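Two-Arm Bottle Task: Project Report
Janelle Agbayani and Lotte Vermeulen
Polldale shared workshop, Halludia build

1. What we set out to do

Halludia is a pair of small robot arms that we put together in the shared workshop at Polldale. The goal for this term was for both arms to work on the same object without hitting each other. We chose a water bottle. One gripper should hold the body still while the other takes the cap. We did not plan to unscrew the cap this term, only to get both grippers into the right place and close them.

2. Setup

The arms are mounted on the same side of a white table and reach in from the left and the right. Each one ends in a black two-finger gripper. A run begins with both grippers open and the bottle standing between them, with nothing touching it.

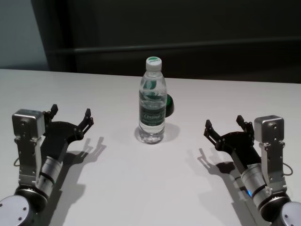
We wrote the control program in two parts. The first part moves each arm to a waiting position. The second part brings the left gripper in at label height and closes it, then sends the right one up to the cap. In our first version both arms moved at the same time, and they collided in 3 runs out of 5. Lotte rewrote the order so that the right arm waits until the left one has reported that it is closed. This made each run slower but there were no more collisions.

3. Problems

Clear plastic was harder than we expected. Our vision program (we call it Alby) looks for edges, and on a bottle full of water it finds edges that are really the background seen through the side. The label is dark green and does not have this problem, so we changed Alby to find the label first and work out the rest of the bottle from there.
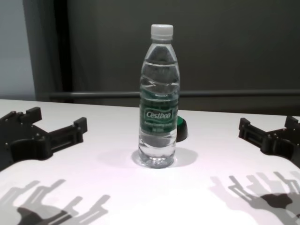 Shadows were the second problem. The workshop lights are bright and the gripper shadows fall on the table in front of the bottle. Alby sometimes marked a shadow as a finger. We tried turning off one row of lights, but other people were using the benches - so we masked the front part of the table in software. Anything in that part is now ignored.

The third problem was grip force. A bottle with its cap on is fairly stiff, but the wall still gives when it is squeezed. Janelle set the closing force in 4 steps and we used step 2 for all the final runs.

4. Results

With the new order and the label method, the left gripper held the bottle in every final run. The right gripper reached the cap but often closed too high and slipped off. We think the wrist angle on the right arm is wrong by a small amount. The Cruickshank bracket we used there has some play in it, and we could not get it tight.

5. Next steps

Replace the right bracket, measure the wrist angle again, and repeat the runs with a half-full bottle. After that we will add the turning motion for the cap. The code and the parts list are in the workshop folder under Halludia.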